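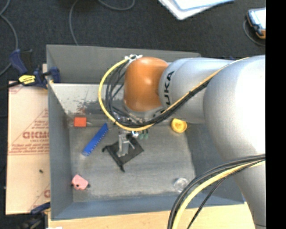 Figure 4. Gray metal bin with a few items on the bottom.

Section 4. Setting Up and Using the Sorting Bin

This section covers placing the bin, loading it, emptying it, and looking after the metal. It applies to the Prilloven open bin in both heights. If you have the folding Lellavness model, use the separate booklet that came in the carton, as the walls on that model lock differently.

4.1 Before you start

Read the whole section once before you move the bin. You will need:

- a flat bench or stand that can take the full load
- the four rubber feet from bag C
- a soft brush and two dry cloths
- a roll of masking tape and a marker
- a second container for items that do not belong

CAUTION: The bin is heavy even when empty. Lift it with two people, one at each side wall. Do not lift it by the back wall.

CAUTION: The top edges are folded but the corners can still be sharp. Wear work gloves until the bin is in place.

4.2 Placing the bin

1. Clear the bench and wipe it down. Grit under the feet will make the bin rock.

2. Press one rubber foot into each corner hole on the underside. Each foot should click. If a foot will not seat, wet the rim slightly and try again.

3. Set the bin down with the tall wall at the back. The low wall faces the side you load from.

4. Leave at least 300 mm clear behind the back wall so you can reach the fixing screws.

5. Push down on each corner in turn. If the bin rocks, slide a shim under the short corner and tape the shim to the bench.

6. Tighten the two rear fixing screws by hand, then a quarter turn with the driver. Do not overtighten. The threads are cut straight into the sheet and will strip.

Note: Bins shipped before December have one rear screw in place of two. The single screw is enough for normal use. A conversion kit is available from Tsikata under part number 599.

4.3 What can go in the bin

The bin is meant for small, dry, solid items in mixed shapes. Blocks, flat pieces, short rods, small boxes and similar things are all fine. Flat items tend to settle against the bottom and are harder to pick up than blocks, so put in only a few at a time.

Do not put in:

- anything wet, oily or sticky
- glass or thin ceramic
- loose powder or open packets
- magnets, which hold to the walls and collect filings
- batteries without a cover on the terminals

Maximum load is 31 kg, spread over the bottom. Do not stack items above the top of the front wall.

4.4 Loading

1. Check that the bin is empty. Run a gloved hand along the join between the bottom and the walls, where thin pieces get caught.

2. Place heavy items first, near the middle.

3. Add lighter items around them. Lower each item in by hand. Dropping items from the top edge is the most common cause of dents.

4. Lay flat pieces so that they do not overlap. Two flat pieces face to face are easily taken for one.

5. Keep items out of the corners where you can. A block pushed tight into a corner has to be tipped out with a finger before it can be gripped.

6. For routine work, keep the assortment small and leave bare metal showing between the items. A crowded bin takes longer to sort and the pieces roll over one another.

7. Write the load name on a strip of masking tape and stick it to the outside of the front wall.

Note: Dark items can be hard to spot against worn gray metal in poor light. If you often sort black parts, add a lamp to one side. A lamp straight overhead gives glare off the bottom.

4.5 Taking items out

1. Start with whatever is standing highest. Leave flat pieces for last.

2. Lift straight up until the item is above the front wall, then move it sideways. Dragging an item up the sloping side will mark both the item and the wall.

3. If a flat piece will not come up, slide it toward the middle and raise one edge. Do not pry against the bottom with a screwdriver.

4. Put anything that does not belong to the load in the second container. Do not return it to the bin to deal with later.

5. When the bin looks empty, check the joins again as in 4.4, step 1.

CAUTION: Keep hands out of the bin while any powered equipment is working over it.

4.6 Cleaning

Clean the bin at the end of each load.

1. Brush loose dirt from the walls down to the bottom, working from the back to the front.

2. Gather the dirt at the front wall and pick it up with a dry cloth. Do not tip the bin to empty it while the rear screws are in.

3. For marks that stay after brushing, use a cloth dampened with warm water and a drop of dish soap. Wipe once with clean water, then dry at once.

4. For colored rub marks left by painted items, use a white eraser block. Test it on a low part of the wall first.

5. Do not use steel wool, bleach or solvent. Solvent softens the gray coating and the finish will come off in patches.

4.7 Wear and when to act

Scratches on the bottom are normal. Pale lines, scuffs and uneven patches will appear with use and do not affect how the bin works. The same goes for dark scrapes on the sloped panels.

Act on the following:

Reddish-brown marks. Try the eraser block first. If the mark comes off, it was transfer from an item. If it stays and feels rough, treat it as rust. Sand lightly with fine paper, wipe clean, and touch up with the gray paint from the Sareck kit. Let the paint dry overnight.

Raised burrs. Run a dry cloth over the bottom. If it snags, file the spot flat, stroking in one direction, and brush away the filings.

Dents deeper than 2 mm. Small parts will lodge in them. Have the bottom plate replaced.

Loose walls. Stop using the bin and check the corner rivets. A wall that moves when pushed by hand needs repair before the next load.

4.8 Storage

Store the bin dry and upright, with the rubber feet on. Other bins may be nested inside it with a sheet of cardboard between each. Do not nest more than three.

Section text by Matilde Teixeira. Checked by Hawi Berhe. Last revised February 29, 2020.

Continue to Section 5, Dividers and Liners.

We use cookies to remember your language and to see which manual pages are read. Accept all | Only necessary | Settings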